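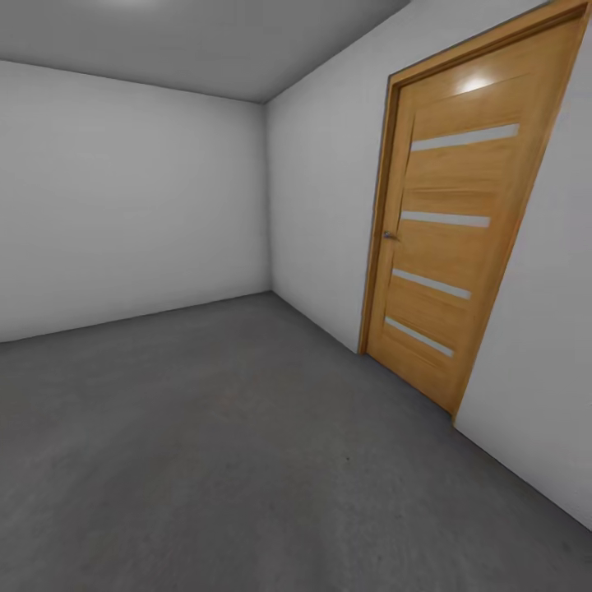
Pièce simulée avec porte en bois à inserts vitrés, l'un des décors du programme Liven. Image de synthèse : Rukstead.

COMMUNIQUÉ DE PRESSE
Février

Rukstead ouvre Liven, son programme de collecte de démonstrations en intérieur simulé

Rukstead, éditeur de logiciels pour la robotique de service, annonce l'ouverture de Liven, un programme destiné à réunir des exemples de déplacement et d'ouverture de portes pour l'entraînement de modèles de commande. La collecte se fait entièrement en simulation. Elle est conduite depuis le bureau de Malte, où l'équipe compte 25 opérateurs formés à la téléopération.

Le programme part d'un constat fait par les ingénieurs de la société au cours de leurs essais précédents. Les modèles entraînés dans des appartements très meublés s'appuyaient sur le mobilier pour se repérer et perdaient leurs moyens dans un couloir nu ou un bureau vide. Liven commence donc par des pièces dépouillées : quatre murs, un sol, un plafond, une porte. Le mobilier sera introduit par étapes, une fois la première série validée.

La bibliothèque comprend à ce jour 179 pièces. Les dimensions, l'éclairage, la teinte des sols et le type de porte varient de l'une à l'autre. Les portes ont fait l'objet d'un travail particulier. Un vantail brillant renvoie la lumière du plafond, un insert en verre dépoli peut se confondre avec le mur voisin, et une poignée à béquille n'occupe que quelques pixels dès que l'on s'éloigne. Ce sont ces cas que l'équipe a voulu représenter en nombre.

Chaque démonstration suit le même déroulement. L'opérateur prend la main à un point de départ tiré au hasard, reçoit une consigne écrite — « rejoindre la porte », « se placer face à la poignée » — et pilote le robot virtuel jusqu'à la fin de la tâche. Les commandes et les vues sont enregistrées ensemble. Une même consigne est exécutée par 3 opérateurs différents, afin que le modèle ne retienne pas les habitudes d'une seule personne. Les essais manqués sont conservés et étiquetés à part.

« Une pièce vide paraît facile, et c'est pour cette raison qu'on en trouve si peu dans les jeux de données », déclare Trinity Kincaid, directrice du programme Liven. « Nos opérateurs y passent plus de temps que prévu. Sans meuble pour donner l'échelle, on juge mal la distance au mur, et le modèle a la même difficulté. »

La relecture est assurée par une seconde équipe, qui n'a pas participé aux enregistrements. Elle vérifie que la consigne correspond au geste, écarte les séquences où le robot traverse une paroi et signale les défauts de rendu aux graphistes. Une démonstration n'entre dans le jeu d'entraînement qu'après l'accord de 2 relecteurs.

« Nous avons préféré ralentir la collecte et savoir ce que contient chaque fichier », indique Gus Mercado, responsable de la qualité des données. « Quand un modèle se trompe de côté pour ouvrir, je veux pouvoir remonter aux exemples qui lui ont appris cela. »

Les premières séquences sont déjà utilisées en interne. Lyons, partenaire de Rukstead pour l'intégration, mènera ensuite les essais sur des robots physiques, dans des locaux de bureaux. Le calendrier de ces essais sera communiqué ultérieurement. Rukstead prévoit également de proposer une partie de la bibliothèque de pièces aux laboratoires universitaires, sous licence de recherche. Les demandes d'accès seront examinées au cas par cas — les équipes intéressées peuvent dès maintenant se faire connaître auprès du bureau de Malte.

À propos de Rukstead
Rukstead conçoit des environnements de simulation et des outils de téléopération pour les fabricants et intégrateurs de robots de service.

Contact presse
Rukstead, service communication, bureau de Malte
Visuels et entretiens sur demande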